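Friday, August 28, 2026

Bottle pick, right arm, planner branch. Continuing from the release-height problem.

Merged the Zarko change first thing. The grasp planner now scores candidates along the bottle axis and no longer takes the centroid of the mask. On a lying bottle the old scoring kept going for the label edge and the neck alternately, because the clear neck drops in and out of the segmentation. Depth on the caps is still poor. I mask out anything past the shoulder and extrapolate the axis from the orange part only.

Axis fit is stable. Direction (which end is the cap) is not. It flipped on 3 logged frames out of 632, all of them with the bottle close to the hand camera's near limit. A flip costs a wrist rotation of half a turn, and the cable on the right wrist doesn't have the slack for that. Added a hard limit on joint 7 in the planner config so that it fails to plan instead. Ugly but safe. To be replaced by a proper cable model, see the June notes.

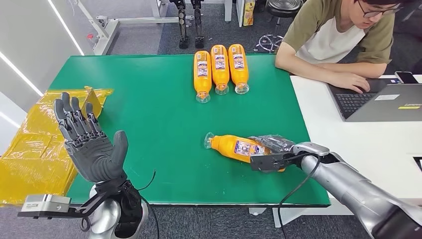 Left hand stays parked open, fingers up, for all of this. It is in the collision model as a static convex hull, padded. The padding is too generous: the planner refuses some approaches on the left half of the table which are fine when jogged by hand. Tried per-finger capsules. Planning time went up by 206 ms on the worst query, which I can live with, but the self-collision matrix then needs regenerating and Fetby's script still assumes the hull. Left it on the hull.

Neighbouring bottles: when they lie parallel and close together the segmentation merges two into one wide blob and the axis comes out across them. Width check added. If the blob is wider than the bottle model plus margin, split on the depth ridge and refit. Works on replayed data. Not yet run live on the whole row.

Grip force controller: the film on the fingers shifts the contact threshold. Rosimeire Damasceno suggests estimating the offset at each close from the first part of the current curve. Better than my constant. Her patch is in review.

Crash at log line 1643 is the old one, a stale transform after a perception restart. The Choi node republishes with the previous timestamp. Workaround: restart both.

To do:
- joint 7 limit into the shared config, with a comment
- cap direction: vote over several frames before committing
- ask Muller whether the hull padding is set anywhere else
- rerun the replay set with the width check on and off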